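Hullden Wool Felt Table Mat

We love this mat! Ronja Fjeld came up with the Hullden after one scratched tabletop too many, and it's been on our own breakfast table since May. It's thick, it's soft under your wrists, and it takes the clatter out of setting down a heavy mug (early risers, rejoice).

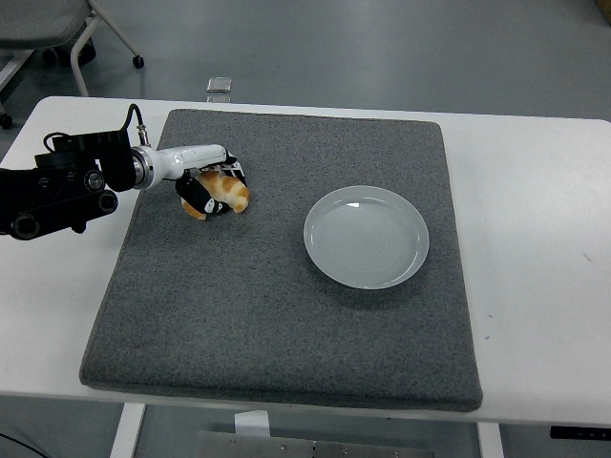
Size and care

The large square measures 19 inches a side and is 3 millimeters thick. Shake out the crumbs, dab spills with cold water, and let it dry flat. Please keep it out of the dryer!

Colors are Gostach gray, Ginley green and Marinho blue. The gray hides coffee drips best, and it's lovely with plain white dishes and something buttery from the bakery. 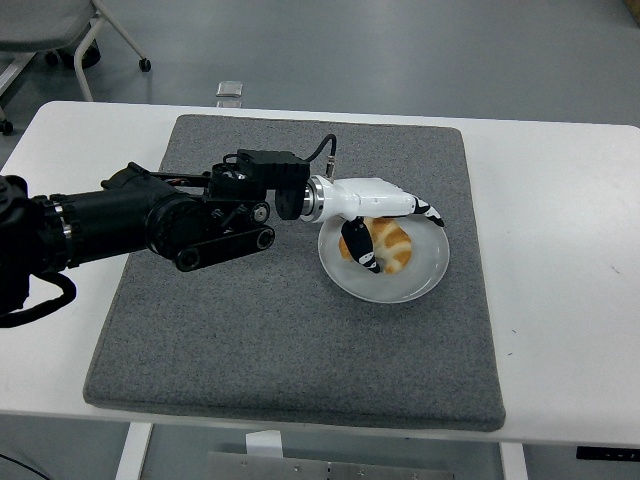

Can I put a hot pan on it?

Wool handles a warm teapot or serving bowl just fine. For anything straight off the stove, put a trivet down first.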